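Progress report for the robotics club grant, second period
To: Mehrangiz Heydari, Stelton Fund
From: Wing-yan Lai, club advisor

Hi Mehrangiz,

Thanks for the extra few days on this one. You asked for fewer tables and more of what the kids are up to, so I'm going to take you at your word and just tell you.

The short version: the two-arm project (the students call it Kiani, and I've given up asking why) is running in simulation, we're behind on the grasping part, we're ahead on the teamwork part, and we still have money left. The longer version follows!

Where we were in the last report

When I wrote to you before, the team had a simulator installed on two of our computers and a robot arm that mostly fell through the floor. I think I used the phrase "promising start," which was generous of me. Farhad Bakhtiari, who is a junior and our software lead this year, spent a good chunk of the winter getting the physics settings sorted out, and I'm happy to say everything now stays where it's put. He also wrote it all down in the club notebook, so next year's group won't have to go through the same thing.

The room and the workcell

The students decided early on that they wanted the arms to work in a room that felt like a real place. I was skeptical (I thought it would eat up weeks), but Golnar Farahani took the job on and did it quickly. She built the walls, the floor, the table and the pedestal, and she went through a lot of floor patterns before she let anybody else vote. We ended up with cream and reddish-brown tiles. I like them. Farhad thinks they're too busy, and the two of them have agreed to stop discussing it in meetings.

There's a practical side to all that decorating, too. We want whatever the students write to cope with busy surfaces, and wood grain and tile are a pretty fair test. The table has a black mat on it where the work gets done, and the arms are set up along one side. Only one arm is being programmed right now. The second is waiting for its turn — it's in the plan for next period, and I'd ask you not to hold us to a month just yet.

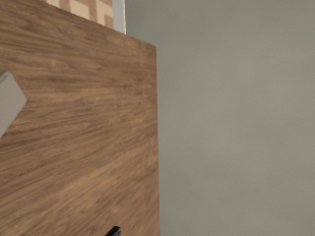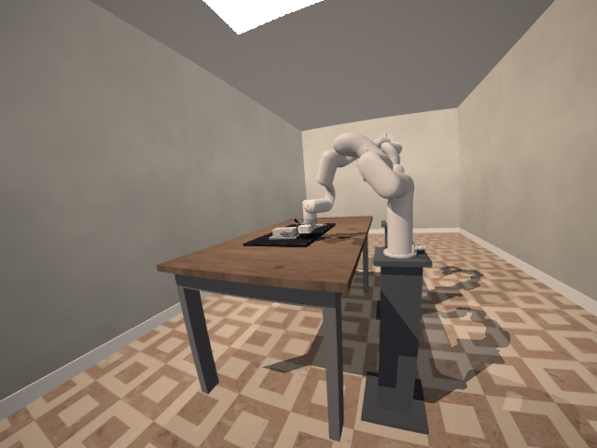 Getting the arm to come down over the mat and point straight at the table took longer than anything else this period. The students began by setting every joint by hand, which is a great way to learn what each joint does and a terrible way to get anything done. Dardo Carrasco worked out a better method with the solver that comes with Covora, the motion planning package we bought with your first payment. Now they give it a spot over the mat and a direction for the gripper, and it finds the joint angles. It still picks a silly pose now and then, with the elbow swinging way out, and there's always a cheer when it does.

Grasping

OK, this is where we're behind. The plan I sent you said we'd have reliable pick and place by now, and we don't. The students ran 2084 grasp attempts in simulation during this period, first with a plain block and then with less friendly shapes. The plain block goes well. The others are hit or miss, mostly because the gripper comes in a little off to the side and nudges the object before closing on it.

We've tried two fixes. Dardo slowed the last part of the approach, which helped with the block and did very little for anything else. Farhad wants to add a second look right before the gripper closes, so the program can correct itself. That's the one they're building now, and I think it's the right call, although it means rewriting a piece of code that everybody was rather proud of. There was some grumbling. Snacks were provided.

I should mention that we threw out a whole batch of early runs. One of the students spotted that the objects had been given the wrong weight, so the results didn't mean much. I was sorry to lose them, but I was really pleased with how it was handled: the mistake got raised at the start of the meeting, nobody was blamed, and the weights are now on the checklist they go through before every run.

How the students are doing

Attendance has held up, even through exams. Several of the newer members came in with no programming at all and are now making small changes on their own and asking for a review before they go in. Golnar runs a short session at 3:30 before the regular meeting for anyone who wants help, and it has gotten popular enough that we moved it to the bigger room.

One thing I'd do differently: I let the software group get too far ahead of the others. For a while there were kids sitting around watching other kids type, and that's no fun for anybody. We now work in pairs and swap halfway through the meeting. It's slower. I'm keeping it anyway.

Money

The grant for this period was $3923. We've spent $2000 of that on a new workstation, which the simulator badly needed (the old machines took so long to load the room that students were doing their homework in the meantime, and I can't say their other teachers minded). The rest is set aside for the Covora renewal and for travel to the Varkine student showcase in June. Receipts are in the shared folder, and I've marked the one for the workstation so you can find it easily.

I'd like to ask about moving a little of the travel money into parts. If we get to the stage of building a small tabletop gripper this year, we'd need motors and some printed pieces, and it would be nice not to wait for the next payment. No rush on an answer, but before the end of next month would help us a lot.

What's next

The second look before grasping comes first, and then another full set of runs with the same objects so we can compare fairly. After that the second arm joins in, starting with something simple like handing over a block. Golnar also wants to change the lighting in the room between runs to see what it does to the results, and I've told her yes, as long as the grasping code is finished.

For the showcase, the team plans to show the simulation live, with a recorded backup (my one condition). You'd be very welcome to come by. The students would love to talk you through it, probably at some length.

Call or write if anything in here needs more detail. I'm usually at my desk until 5.

Wing-yan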